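How to Replace the Grip on a Golf Club

Applies to steel and graphite shafts with standard tape-on grips. Putter grips with a flat front are covered on a separate page.

What you need
Hook blade knife
Double-sided grip tape, 2 inches wide
Grip solvent
Vise with a rubber shaft clamp
Tray to catch solvent
Clean rag

Step 1. Remove the old grip
Clamp the shaft with the toe of the club pointing straight up. Cut along the underside of the grip from the mouth to the cap, pulling the blade away from you. On graphite, use only a hook blade, as a straight blade can score the fibers. Peel the grip off in one piece.

Step 2. Strip the old tape
Lift the edge of the tape with a thumbnail and pull along the shaft. If it tears, warm it with a hair dryer for a minute and try again. Wipe off remaining glue with solvent. The shaft must be bare and dry before new tape goes on.

Step 3. Mark and tape
Hold the new grip beside the shaft, allow for the thickness of the cap, and mark where the mouth will end. Apply tape from the mark to the butt, leaving half an inch over. Twist the extra and push it into the shaft. Each added layer makes the grip slightly thicker. Players between sizes usually need one more.

Peel off the backing paper last and keep lint away from the exposed glue.

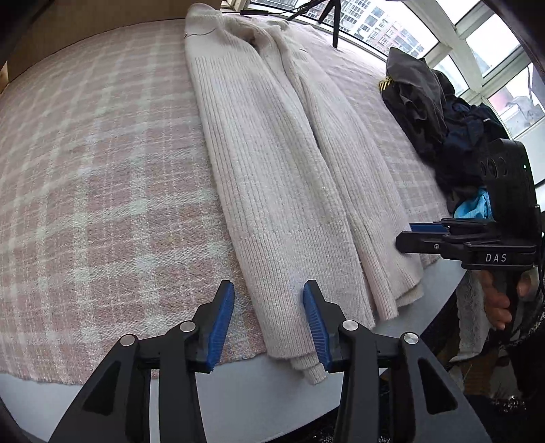
Step 4. Install the grip
Plug the vent hole with a tee. Pour solvent into the grip, cover the mouth, shake, and empty it over the tape. Remove the tee, squeeze the mouth over the butt, and push in one steady motion until the cap seats. Working time is short, so set the alignment marks square to the clubface at once.

Step 5. Let it dry
Stand the club upright indoors for at least 7 hours. A cold garage in February will need longer.

Page maintained by Naima Kamel, Wirora club repair.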